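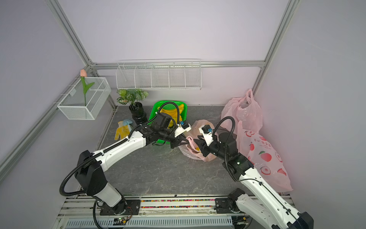
How I Make Refrigerator Pickles in a Zip Bag

I used to think pickles meant a canning pot, a kitchen full of steam and a whole Saturday's worth of patience. Then my neighbor Vsevolod Ostapchuk handed me a bag of cucumbers he'd salted that same morning, and I ate half of them standing at the sink. I've been making them his way (with a few of my own changes) ever since, and I want to walk you through it because they're so easy!

These are fridge pickles, so they aren't shelf stable. Keep them cold the whole time, please.

What you need

Small firm cucumbers, the bumpy kind if you can get them. I buy mine at the Potel farm stand and they weigh out to 592 grams for a bag, which fills it nicely without crowding.
1 tablespoon of kosher salt
1 teaspoon of sugar
3 cloves of garlic
A big handful of dill, stems and all
A few peppercorns
One large food-safe zip bag

Step 1. Soak the cucumbers

Put them in a bowl of very cold water for an hour. If yours came out of the garden that morning you can skip this, but store cucumbers perk up a lot. Dry them off well and trim both ends. I cut the fat ones into quarters the long way and leave the skinny ones whole — well, halved, if I'm hungry and want them sooner.

Step 2. Chop the garlic and dill

Go rough here. I smash the garlic with the side of my knife and give it two or three chops. The dill gets torn up by hand, and the thick stems go in too. I've tried dried dill in winter and it's fine, just a bit dusty tasting.

Step 3. Fill the bag

Fold the top of the bag over like a cuff so the zipper stays clean, then drop in the cucumbers. Add the salt, sugar, garlic, dill and peppercorns. Unfold the cuff, seal it with some air still inside, and shake it like you mean it for a full minute. My kids fight over this part.

Now open a corner, press the air out, and seal it again.

Step 4. Chill

Lay the bag flat on a plate in the fridge (bags leak, and I've mopped up enough brine for one lifetime). Flip it whenever you go in for milk. The salt pulls water out of the cucumbers and makes its own brine, so you don't add any liquid at all.

Quartered ones are good after 4 hours. Whole ones want a night, and I like them best on the second day.

If they're too salty

Give them a quick rinse and pat them dry. Next time, use a little less salt. Table salt is much finer than kosher, so a tablespoon of it is way too much. I found that out in May with a batch I'd promised to bring to a cookout, and I ended up chopping the whole thing into potato salad and leaving the salt out of the dressing. It went over great!

Things I've added

Red pepper flakes, a pinch. Thin slices of radish, which turn everything a little pink. Coriander seed, if I remember I own it. A splash of white vinegar makes them taste closer to deli pickles, and my husband prefers that version.

How long they keep

I eat them within five days. After that they go soft, and anything that smells off or feels slimy goes in the trash. Write the date on the bag before you fill it, when the plastic is still dry enough for the marker to stick.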